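Search this repo
Go to file

# bedivham-bottles

A small, slightly obsessive collection of notes about bottles and the floors they get put down on. I started it in October as one long text file and it got out of hand, so now it has a README like a grown-up project. The name comes from Bedivham, where I live and where most of the bottles come from.

The green ones are my favorites. They have that pinched-in middle that makes them easy to pick up, and a wider bottom, so they stand better than you'd think on carpet (carpet being the real enemy in this project, more on that below).

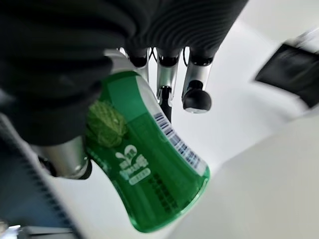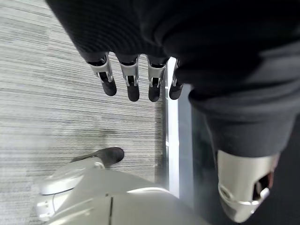 *Green bottle with its white label band in the first one, the gray striped carpet in the second.*

## What's in here

- `bottles.md` is the main list, one entry per bottle. Shape, color, cap, label, and whatever I felt like adding that day.
- `floors.md` covers carpet, tile, and the awful cork stuff in my hallway.
- `tidying.md` is how I sort everything at the end of an afternoon. It's the messiest file in here, I know.

There are 11 shapes so far. I name them after whatever they remind me of, so you'll run into "pear," "bowling pin" and "aunt." Please don't send a pull request renaming aunt.

## How I fill in an entry

Color first, in plain words. I write "green," and if light comes through the plastic I add "see-through." I tried matching everything to the Brametti color cards for a while and gave up after eight bottles, it was taking longer than the drinking did!

Then the waist, which can be `none`, `slight` or `strong`. If you can't decide, put slight. Then the label: does it go on as a band or a patch, and what color is it underneath all the printing? I don't copy out what labels say.

Weight is optional. If you do weigh one, empty it first and leave the cap on.

## Carpet notes

A striped carpet hides crumbs wonderfully and hides clear caps even better. I've lost over 5 of them to mine at home. White caps on light gray stripes are nearly as bad, so pick those up before the bottles and drop them straight in the jar. For testing whether a bottle stands up by itself I do three tries per floor, and I write down the wobbly ones too.

The Justen boxes are fine for storage if you lay the tall shapes on their sides. The Vondráček crates look nicer but the gaps are too wide and the small ones slide right through.

## Known problems

The entries from before the reshuffle use "lime" and "green" for the same thing. Also, `floors.md` has two sections called Rugs, and they disagree.

Fixes welcome, just open an issue first.

Mehwish Afridi
Last edited 11/4/25

Related repositories

- jar-lids
- crate-sizes-compared
- hallway-cork-regrets

Comments (3)

**pintglass_tam:** The waist field is great, but could we get one for the base? Some of mine are flat and some have those little feet.

**orrin-k:** Seconding the base thing. And I'm on the side of the first Rugs section.

**mehwish-afridi:** Base field is going in, flat / feet / dented. Rugs will have to wait till I've redone the tile page.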